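Open Day at the Kaltley Workshop: Your Questions

By Consuelo Mamani
17 December 2025

So many of you have written in about the open day that I've gathered the questions in one place. I've tried to be thorough, so get yourself a cup of coffee first!

What is the open day, exactly?

It's an afternoon when we at Clositz open up our Kaltley workshop and let people see the robots at their usual jobs. We don't put on a special show for it. You'll see the arms picking, sorting and wiping down, at the same (sometimes rather slow) pace they keep the rest of the year, and the people who work with them will be there to chat.

Do I need to sign up?

Yes, please. We had 193 visitors last time, which was wonderful, but the hallway got very crowded and a few folks had to wait longer than I would have liked. Sign-up is free, and you can bring up to two guests on one name.

Which robots will be running?

The main one is Clollum, our single-arm robot, which will be doing the tasks it's still learning. Wike, the smaller machine on wheels, will be out too, and it does its rounds in the front room, where younger children usually like to sit and watch.

Will I get to see what the robot sees?

You will, and I have to say it's my favorite part of the day. Clollum has a little camera at the wrist, and we put its view up on a big screen so that you can follow along while the arm works.

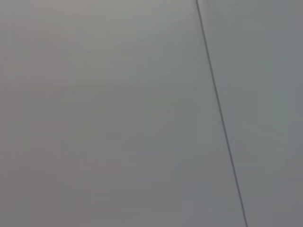

People often expect something out of the movies, with labels and glowing boxes all over the place, and then they're surprised by how plain the view can be. A camera that rides on the wrist goes wherever the wrist goes, so there are stretches with very little to look at – a bit of flat gray, a line where two surfaces meet – before something more interesting comes along. Stay with it for a few minutes and you do get a feel for it. Last time we had a retired bus driver who stood at that screen for most of the afternoon and asked better questions than I did in my first year.

Can I try driving the arm myself?

If you're 13 or older, yes. One of us stands beside you the whole time, and each turn lasts two minutes. There is usually a line, so I'd suggest putting your name down when you come in.

Is it loud?

Not very. There's a steady hum and the odd beep. If you or your child would like a break, the break room at the back stays open, with cookies for as long as they last.

May I take pictures?

Of course. We only ask that you check with other visitors before you photograph them, and that you leave the flash off near the robots.

What if I have a question that isn't here?

Write to me through the contact page. I answer everything myself, so give me a day or two – December is a busy month for us.

Related
Getting to the Kaltley workshop and where to park
Meet Wike: a year on wheels
School group visits to Clositz
What Clollum learned this fall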